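From: Anikó Sárközi
To: kitchen-storage list
Date: 27th October
Subject: Re: Door racks for spices - round tins and retention

Mariann Hegyi wrote:

> We have white painted cabinet doors with a wood-grain texture and
> want to get the spices off the counter. Two questions for anyone
> who has lived with a door rack for a while.
>
> 1. Do round tins stay put, or do they roll when the door is opened?
> 2. Adhesive strips or screws? The rack we are considering is the
> Marateo, but the Jesimon is cheaper and looks much the same.
>
> The doors are thin and I would like to avoid drilling if I can.
> The cabinet is to the left of the stove. There are two of us
> cooking and one of us does not put things back.
>
> Mariann

Mariann,

I have had door racks in two kitchens, so I will take your questions in order and then add a few points on layout that you did not ask about.

1. Round tins

They roll if they are stored on their sides and the shelf is longer than the row of tins. The lip holds them on the shelf but does nothing about sideways travel. A full shelf is stable. A half-full shelf is where the trouble starts: the tins move toward one end when the door swings and toward the other when it stops.

Two fixes work. The first is to stand the tins upright, if the shelf spacing allows it. The second is to fill the gap with a divider. I cut mine from a strip of folded cardboard and replace it when it gets greasy. A small square jar does the same job and holds something useful.

Tall bottles are a separate case. If a bottle is longer than the shelf is deep and you lay it across at an angle, the cap ends up hanging over the shelf below. It then gets in the way of whatever is stored there. Put bottles lengthwise or stand them somewhere else.

My working rule is one container shape per shelf. Mixed shelves are possible but they do not stay in order for long.

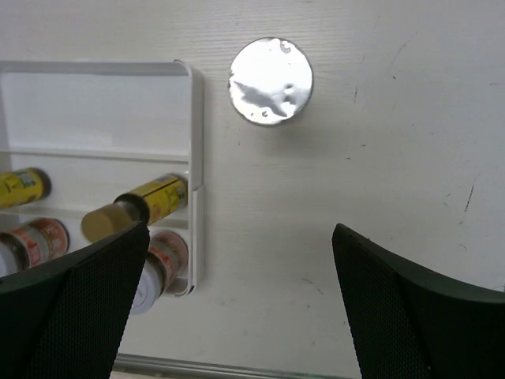
2. Adhesive or screws

On textured paint, adhesive is the weaker choice. The strip touches only the high points of the grain, and the bond suffers accordingly. If you must use it:

- Degrease the door first. Next to a stove this takes two passes, with a wipe of clean water after each.
- Let the door dry overnight.
- Press each strip firmly, then leave the rack empty for a full day.
- Load the lowest shelf first and check the top edge for lifting after a week.

Screws are better if the door will take them. Measure the door thickness at the place where the screw will go, and subtract the thickness of the rack back before choosing a length. Short pan-head screws with a washer are what I used. Drill by hand with tape on the bit as a depth stop.

The Marateo I had came with strips and no screw holes. I drilled my own in the back panel without cracking it. I have not owned a Jesimon, so I can't compare the two.

3. Weight

Weigh the full load before mounting. I put my own containers on the kitchen scale and got 956 g, with the rack itself not included. The heaviest single item was a tin of paprika at 111 g. That is a modest load for a door, but it is a moving load, and the hinges take all of it. Tighten the hinge screws before you start and again after a month.

4. Clearance

Check what the rack meets when the door closes. The cabinet shelves usually come close to the door, and a rack with containers in it needs more depth than the rack alone. Hold it in place with masking tape, put the deepest tin in it, and close the door slowly. If it touches, either move the rack up or down until its shelves fall between the cabinet shelves, or cut the cabinet shelves back. I moved the rack.

Also leave room at the knob side. You want to be able to take hold of the knob without your knuckles against the rack.

5. Arrangement

I keep the spices used daily on the middle shelf and leave spare space at the top for new purchases. An empty compartment is worth having - otherwise the first extra bottle goes on top of the others and the sorting is over. For the person who does not put things back, I suggest assigning shelves by container and not by alphabet. Matching a can to other cans takes no thought.

Labels should face out where the shape permits. On tins lying down, only the end shows, so write the name on it with a paint pen if the print there doesn't tell you enough.

One caution about the position you describe. A cabinet beside the stove is warm, and ground spices fade faster there. If you have a door farther from the heat, use that one and keep only salt and pepper near the stove.

I still have the drilling template for the Marateo on paper and can mail it to you. Send me the inside width of your door first.

Anikó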